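The Brusik Recount

1. Saturday

The margin in Brusik was 2 votes out of 2271 cast. Under the district rules, anything below 30 went to a recount, and the returning officer, Ghazala Kazmi, signed the order before she had taken off her coat. Outside the hall the supporters of Maximiliano Cuesta had been told to disperse. They moved to the opposite pavement and stayed there.

2. Sunday, October 6, 2024

Counting resumed at nine. Ballots were sorted into bundles of 50, checked by a second clerk and sealed. Junaid Mughal, for the Enari list, challenged a paper on which the cross touched two boxes. Kazmi ruled it void. Cuesta's agent, Leire Mateos, asked for the ruling in writing - she got it, with the time added in the margin.

By noon the chanting could be heard through the shutters. A clerk lost her place and began the bundle again.
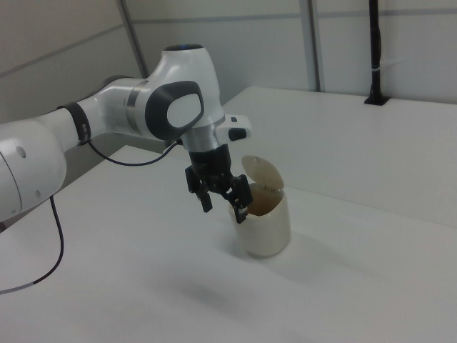
3. Result

The margin was now one, in the other direction. Kazmi read both totals aloud, then read them again for the record. Mughal put the cap back on his pen.

"We'll appeal," he said.

"Form six," said Kazmi. "The desk by the door."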